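Edit room notebook, Sunday, May 4, 2025
Druston documentary, assembly cut
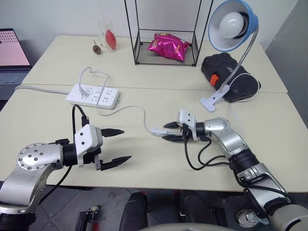
The two cream tables, back one against the wall.

Reel 4 synced before lunch. Colette's interview with the ferry pilot runs 70 minutes, and he gets to the point at minute 21, after a long passage on soup. Kept the soup. Margaux wants it gone and has written so on the paper edit, twice, in red.

Sound: hum under everything shot in the Climska boathouse. Notched it out and took half the pilot's voice with it. Put it back. Rutilio has room tone from March on his own drive, labeled "misc". Ask him for it.

Tried opening on the harbor wide with no narration. Sylvain watched it and asked when the film started – fair. Second try opens on the pilot's hands and his first line, then the wide. Better, though the cut at the door still bumps.

Subtitles: Pylyp has done two scenes and disputes my spelling of Jääskeläinen. He is right. Fix in the lower thirds too.

Next: trim the customs office, find the missing release form, export for Colette.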